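**Gosten duvet cover, strawberry print**

Item 17 in the Lundach bedding range. Listing text revised 5 Mar 2019 by Tharindu Talukder.

The Gosten is a pale pink duvet cover with an all-over cartoon print. The motifs are scattered and face in more than one direction, so the cover has no fixed top or bottom when the bed is made. Red strawberries with green leaves are the main repeat.

- Closure: concealed zipper at the foot end, 90 cm
- Corner ties: 2 per long side
- Wash: warm, inside out, with like colors
- Dry: tumble on low – remove promptly to limit creasing
- Iron: medium, reverse side only

The fabric creases in normal use. Folds are most noticeable when the insert is smaller than the cover, and a light shake from the foot end levels most of them. 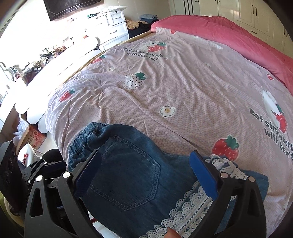
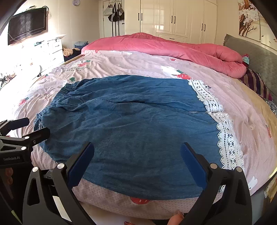
*Gosten cover in pale pink, in use on a bed, with blue denim clothing and white lace trim. Clothing not included.*

Denim may transfer dye to light bedding. New or dark items should be washed separately before they are folded or stored on the cover. Lace and other openwork trim should be kept clear of the zipper pull.

The Kumarasinghe insert fits without adjustment. Inserts over two inches wider than the cover will bunch at the corners and should be exchanged for the next size down.

Replacement zipper pulls and corner ties ship from the Drullitville warehouse. Quote the item number when ordering. The next restock is planned for July.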